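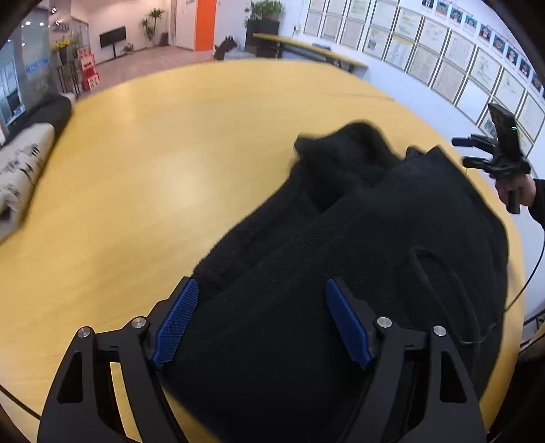

A black fleece waiting to be folded on the round table.

Fleece is the garment most people give up on. A cotton shirt will hold a crease while you fold the next part. Fleece springs back, and anything with a drawstring has a cord that gets into every fold.

Satish Gounder has run the laundry counter at Ramar, in Dramton, for nine years. On Saturday mornings he clears the round table and shows customers how he does it. The lesson is free and takes 28 minutes, mostly because people want to try it twice.

He starts by spreading the garment face down and pulling the cord straight. "If the cord is under there you'll feel a lump, and you'll fold around the lump," he said. Sleeves go across the back, one over the other. He presses with his forearm, bottom to top, to push the air out. Then he folds in thirds, from the hem.

He doesn't use a folding board. He bought one in February and gave it away.

A round table isn't ideal, he admits. There is no straight edge to line a hem up with, so he goes by the side seams. Customers who learn on it have an easier time on a bed or a counter at home.

Stored upright in a drawer, six fleeces fit where he used to get four. He keeps heavy ones on a shelf, cords tucked inside.

386 shares | 3 comments

Comments

Marla T.: Thirds from the hem worked. I had been going from the neck.

dk_west: What about hoods?

Pilar: I fold the hood down flat first, then the sleeves.

Related
Chettiar Street's Last Shoe Repair Shop
Getting Lint Off Dark Clothes
A Weekend in Tivport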